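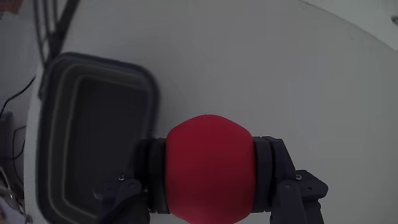 Grunwood Parks & Rec, Toy Library Team
Community help > Sorting and shelving

Big red toy piece, no label, which bin does it go in??

Posted by Iraís Becerra
January 24, 2019

Sorting the returns table before the Saturday swap and I'm stuck on this one. Red, kind of barrel shaped, dome top, goes in again at the bottom. Plain all over as far as I can tell, no lettering. Deep red, not a shiny finish.

We've got the rectangular bins out again on the gray table and the old sheet says everything gets filed by set. Fine if you know the set. I don't. I went thru the Mimidlow checklist (354 pieces, took my whole lunch) and nothing on there sounds like it. Could be Eskola, but their list only says "large shape, red" which, thanks.

Two things. Does anybody recognize it? And if not, do I start a mystery bin or put it in with play food? My coworker says it's a tomato. I say no way. Also is it ok to wipe these down with the regular spray or does that wreck a matte finish. Need to know by Friday pls, the shelves get locked up at 5.

3 replies

Mandy_shelves
Can't tell you the set, sorry. But don't start a mystery bin. We did that in September and it was full in two weeks, then people just dumped stuff in there so they didn't have to look anything up. Took forever to clear.

What we do now at the Litunby branch:
Unknown piece gets a paper tag with string, no stickers, they leave gunk.
Write the date and who found it.
Goes in the bin for its closest type, so food, blocks, vehicles, whatever. On top where you can see it.
Still there after two swaps, it's a loose piece and goes in the free play box.

If your coworker saw tomato then a kid will probably see tomato too. I'd go play food and move on. You can always change the tag later.

For cleaning, skip the spray until you know what it's made of. Damp cloth, drop of dish soap, wipe again with plain water, let it air dry on a towel. Some of the painted ones lose color with the spray. Try a spot on the underside first.

grandpa_deke
looks like a pepper to me. my grandkids had one from a grocery set, might of been the same, might not. put it w the food

T. Orley
Check the number on the return slip before you tag it. Slips 500 and up are all from the new donations and those aren't on ANY of the checklists yet, so you could look all day. I had slip 892 last week with the same problem. Under 500 it should be in the binder, back section, under loose parts. Not under the set name. Whoever typed that up put half of it in the wrong order.

If there's no slip in the bin then do what Mandy said.

Also the swap got moved to the small room, use the side door.

Iraís Becerra
Found the slip, it's 297, so binder it is. Will look tomorow. Tagged it and put food for now. Used the dish soap thing on the underside and no color on the cloth so far. Side door is good to know, thx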